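Trornora hand gripper review: over a month in, would I buy it again?

I paid £269 for the Trornora, direct from Esetti, and it came in 20 days with no instructions beyond a folded sheet. If you've been collecting picking examples with one of the cheaper Coughlan grippers you'll know how they pinch – all or nothing, and goodbye soft fruit. The Trornora is so much gentler!

The squeeze is lovely and even, right through the travel, and my wrist copes with 35 minutes before I want a cup of tea. It's bulky though. The body is wide and you do end up peering round it, which drove me mad for the first few goes (I'm used to it now, mostly). I also wish the spare pads weren't £101 a set, that's just cheeky.

I've done most of my testing on the kitchen table with whatever veg we had in. 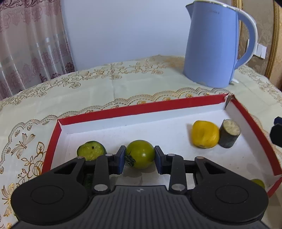
Green tomato between the blue pads, with cucumber and aubergine still in the box.

Round things are its best trick. Flat slices are more of a faff and I fumble plenty. The Lesotska is slimmer and might suit you better if that's mainly what you pick up, but I'm keeping mine. Four stars.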